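Notebook, Room 718
Mar 15, 2024
Painted wall, flowers, fruit and bags

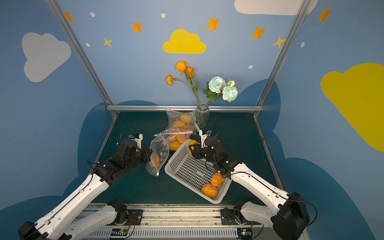

Table with the vase at the back, mesh bag of fruit to the left of it, zip bag in front of that.

Wall first, as that took most of the week. Base coat is the light blue, two coats from the Vasiliu can. The second coat went on Tuesday evening and hid the roller marks. The big yellow cloud on the right was drawn freehand in chalk, then filled. I used a small brush at the border and a foam roller for the middle. The small yellow one near the top was done with what was left in the tray, so if either needs a touch-up, mix from the same jar (labeled CLOUD Y, second shelf).

Stars: one stencil for all the orange ones, cut from folder card. The card went soft after a few uses and the points started to bleed, so I taped over the edges and that held. The paler yellow stars were a trial of a thinner mix. I had planned to go over them in orange and decided to leave them. They sit back from the others and I like the wall better with both. White dots were done with a fingertip.

The navy along the bottom was Tyra Granström's idea. Her point was that a plain pale wall meeting a dark green table gave a hard line right behind everything we put down, and a dark cloud shape would soften it. She was right about the line. The cost is that anything dark placed near the back loses its outline against the navy. Keep dark items forward.

Paint order for next time:
light blue, 2 coats
clouds
navy
stars
dots
I did stars before navy on one side and had to repaint a point.

Flowers. Artificial, in the clear ribbed glass vase. Orange roses go high on the left with the smaller orange bloom pulled out to the side. The two pale aqua-blue roses go on the right, with the white bud just over the lower one. The stems are long for this vase, and I did not want to cut them. A little water in the bottom, purely for looks. Change it when it goes cloudy, and dry the stems with a paper towel before they go back in the box. The wire in the cheap ones rusts. We lost a bunch from Zillovar that way last fall.

The ribs in the glass break up the stems nicely but they also hold dust. Wash with dish soap and a bottle brush, rinse, let it drain upside down on a towel. Don't use the blue scrub pad, it scratches.

Fruit. Yellow and orange together in the white mesh bag, orange only in the zip-top. I tried mixing both colors in both bags first and it looked like leftovers. With one mixed and one plain they are easy to tell apart from across the room, even before you notice that the bags are different.

Notes on the bags themselves:

Mesh. Sags wherever you set it and keeps the shape until you move it again. To reset, lift by the top, shake once, set down, push the fruit in from the sides. The holes catch on fingernails and on the tape gun. A spare is in the Gunero box. If one tears, throw it out, because the knots I tried last month pulled through.

Zip-top. The white zip strip goes along the upper edge, pile spread below it. Press most of the air out before closing. A full bag rolls on its contents and won't stay put, a half-flat one does. The plastic picks up glare from the overhead lights, worst when it is stretched tight, so leave a few wrinkles in. Wipe fingerprints with a dry cloth. Glass cleaner left streaks.

Back edge of the table: the vase stays well in from the rail. I bumped the rail with my hip on Wednesday while reaching for the chalk and felt the whole table move. Nothing fell. The bolts wanted a quarter turn each. Someone check them again at the end of March.

Green top: marks easily from tape residue. Rubbing alcohol takes it off but leaves a pale patch if you let it sit, so wipe right away. I have one patch to prove it, under where the vase goes.

Supplies. Plerkuvia order came this morning, pack of 100 zip bags and the new brushes. The invoice is in the tray. Painter's tape is down to 10 rolls, fine for now. No more pale yellow paint beyond the jar.

To do
Touch up the lower edge of the yellow cloud on the right, thin spot there
Cut a new star stencil out of plastic sheet
Ask Tyra whether she wants the aqua roses or would swap them for pink
Find the lid for the navy

Lid found, it was under the drop cloth. Navy has a skin on it now, strain before using.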